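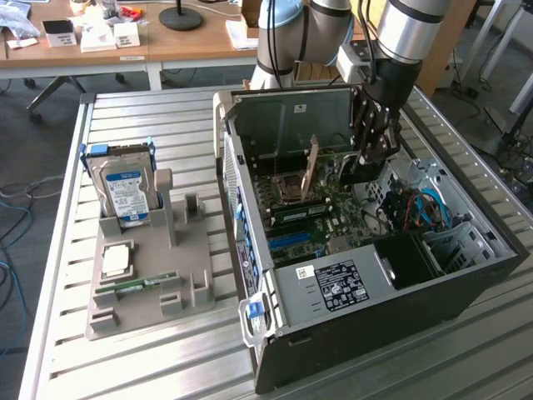
*Fig. 4.1 – Tower on its side with the side panel off. Drive cage on the right, power supply in the lower part of the case.*

## 4. Setting up the tower and the parts tray

This section covers laying out the bench, taking the main parts out of the tower and putting them back. It assumes you have read section 3 (tools and earthing). Kalolen benches are all set up the same way, so if you learned on a different one the steps still apply.

### 4.1 Before you start

1. Shut the computer down and switch it off at the wall.
2. Pull out the mains lead, then the monitor, network and any USB leads.
3. Hold the power button in for a few seconds to drain what is left in the power supply.
4. Put on the wrist strap and clip it to bare metal on the case.

**Caution:** Do not open the power supply. It can hold a charge after the mains lead is out, and there are no parts in it that you can service.

### 4.2 Laying the tower down

1. Lay the tower on the slatted bench with the removable side panel facing up.
2. Undo the panel screws at the back of the case and put them in the screw pot.
3. Slide the panel towards the back, lift it off and stand it under the bench.
4. Turn the case until the drive cage is on your right and the power supply is nearest to you.
5. Push down lightly on each corner of the case. If it rocks, move it along the slats until it sits flat.

**Note:** Small screws fall through the gaps between the slats. Keep the screw pot next to your hand and don't put screws down on the bench, even for a moment.

The blue latches down the left inner wall should be closed at this stage. If one has sprung open, press it shut before going on – they catch on sleeves.

### 4.3 Placing the parts tray

The grey Triseditz tray goes to the left of the tower. It has a place for each part you will be handling:

| Part | Where it goes in the tray |
|---|---|
| Hard drive, 3.5 inch | Upright slot at the rear, standing up |
| Processor | Square recess in front of the drive, metal side up |
| Memory module | Long slot below the processor |
| Card | Narrow upright slot to the right of the memory |

1. Wipe the tray with a dry, lint-free cloth.
2. Set it down with the drive slot at the rear.
3. Leave a gap of about 2 cm between the tray and the case so you can get your fingers round the edge of either.
4. Check that the tray does not slide. If it does, refit the rubber feet (spares list, page 51).

### 4.4 Taking the parts out

Work in this order. The drive comes first so that its cables are out of the way of the board.

1. **Drive.** Unplug the power and data cables from the drive. Hold the plug, not the wire. Slide the drive out of the cage and stand it in the rear slot of the tray.
2. **Card.** Open the blue latch for that slot, release the catch at the end of the connector and lift the card straight up.
3. **Memory.** Open the catches at the ends of the module. Lift it by its edges and lay it in the long slot.
4. **Processor.** Remove the cooler first if one is fitted (section 5). Press the lever down and slightly outwards, raise it, then open the metal bracket. Lift the processor straight up by its sides and put it in the square recess.

**Caution:** Never touch the contacts in the socket or on the underside of the processor. If you drop anything into an open socket, stop and ask Sofia Arruda or whoever is on the help desk. Do not try to fish it out.

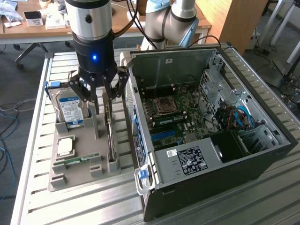 Once the processor is out, close the metal bracket over the socket and bring the lever back down. Leave it closed until you are ready to refit. If the job is going to stand for longer than a tea break, fit the plastic socket cover as well.

A tower may have more than one memory module fitted. Only take out the one you need for the job, and write down which slot it came from. Put the slot number on the job sheet too, as the person who finishes the job may not be the one who began it.

Bundle the loose cables and lay them against the drive cage, clear of the board. A twist tie will do. Don't use tape on the cables; it leaves glue behind.

### 4.5 Checking the tray

Check the tray before you put anything back. Every part should sit fully down in its place and none should be leaning on its neighbour.

1. Look along the memory module from the side. It should be level from one end to the other.
2. Press the clips gently at each end. They should give a little and spring back.
3. Look for dust or threads of cloth in the slots.
4. Compare the tray with the job sheet and tick off each part.
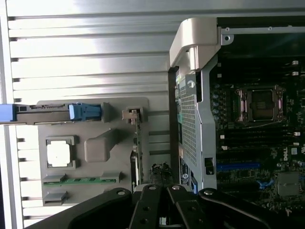 *Fig. 4.3 – Tray seen close up. Square holder on the left, with the thin green board below it held by a clip at each end.*

If a clip is cracked or stays bent, take the tray out of use. Write the fault on the tag and leave the tray on the Clemlow rack.

### 4.6 Putting the parts back

Refit in the reverse order: processor, memory, card, drive.

1. Line up the corner mark on the processor with the mark on the socket. Lower it in without pushing. Close the bracket and then the lever.
2. Line up the notch in the memory module with the key in the slot. Press both ends down until the catches close.
3. Press the card in evenly and close the blue latch.
4. Slide the drive into the cage and plug in both cables.
5. Untie the cable bundle and check that no wire is trapped under a part.
6. Refit the side panel and screws.

**Note:** The lever on the socket is stiff. Some force is normal when closing it, but if it will not go down at all, open it and check that the processor is lying flat.

Stand the tower up before you connect the mains lead. For the first power-on test go to section 6. Corrections to this section go to Albertina Valente – give the step number.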